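2024-08-21, bench notes, soap and dishes

Picking up where I left off, which was halfway down a page and in the middle of a complaint about paper towels. I've been back over the placement notes and I think we've been making life harder than it needs to be. The question for the Clarnbridge job is still the same modest one: does a bar of soap sit nicely in its dish, can you pick it up again without chasing it, and is the whole business easy to wipe down afterward? Everything else we wrote in May was us getting carried away (me especially, I had a whole page on fragrance).

The item I keep coming back to is the oval one with the chrome rim and the gray-blue ribbed insert. Wellington Paiva calls it a soap dish and I keep wanting to call it a small tray, and I've agreed to write "oval dish" in the log so that we can both find it later. It goes in the middle of the table with the pink bar to the right of it, and I'd like us to keep to that starting layout, as it makes the notes so much easier to compare from one day to the next.

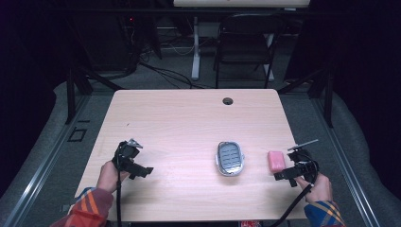 The ribs are the part I like best. A flat-bottomed dish lets a bar slide whichever way it pleases, and then you're pinching at it against the side, whereas ribs give it something to rest on. The slots run in short rows, and I want to spend a proper afternoon finding out how they clean, for soap gets into everything and a row of little openings is just the sort of place it likes to settle. My plan is an old soft toothbrush and warm water first, and nothing stronger until we know how that goes. Please don't put the oval dish through the dishwasher in the break room, however tempting it looks at the end of the day!

A few things on the soap itself, while I remember:

- The pink bar is our plain reference bar. Rounded corners, nothing fancy. Leave it as it is and don't trim it to fit anything.
- The Camargo bars are still in the cupboard in their wrappers, 10 of them. They're for the next round, so please wash your hands with something else.
- Write down which long side of the bar faces the dish when you begin. I forgot to do this for most of last week and it has made my own notes very nearly useless to me.
- If a bar picks up a dent, keep it, put it in a labeled bag and start a fresh line in the log.

On placement, I'd like us to try the bar lengthwise along the oval before we try it crosswise. Lengthwise seems the natural way to me, and I suspect that most people at a sink do it that way without thinking, but Wellington's family evidently goes crosswise and he was quite firm on the point, so both are going in. I've set aside 8 tries for each. Note where the bar comes to rest, and whether it touches the rim. If it lands half on and half off, write that down too, and leave it a moment before you straighten it. Those are useful to me.

Now the table, and I'll try to be brief, though I'm fond of it. The pale top is pleasant to work on and the light grain is kind to the eyes after a long morning, but soap residue is hard to spot on a surface that color unless you bend down and look across it. I've got into the habit of doing that before each new set — chin nearly on the wood, very dignified. Wipe along the grain with a barely damp cloth, then with a dry one. The Skekon cloths are fine for this. The Grinix ones leave fluff, and I spent far too long last week wondering what I'd found on the bar. Go gently near the cable hole toward the back right, too, and don't push crumbs of soap down it.
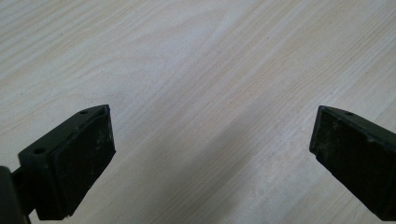

Do we need to wipe the table between every single try?

Once per set is enough, plus any time the bar has been set down straight on the wood and left a smear. Change the cloth when you change bars.

I've put that on the card by the cupboard as well.

Still to do, in no special order. Weigh the pink bar in the morning and again at the end of the day (the kitchen scale is back, with a new battery in it). Ask Clarnbridge whether their own sample will have a rim like this one or a plain edge, as that changes how high a bar has to be lifted on its way in. Find the second toothbrush. And I'd love somebody with smaller hands than mine to have a turn at picking the bar out of the dish, as my notes on "easy to lift" are really just notes on my own fingers.

Wellington has the log tomorrow. I've left him 2 clean cloths and the good pencil, and the drip tray is under the sink if he wants to begin on the wet tries without me.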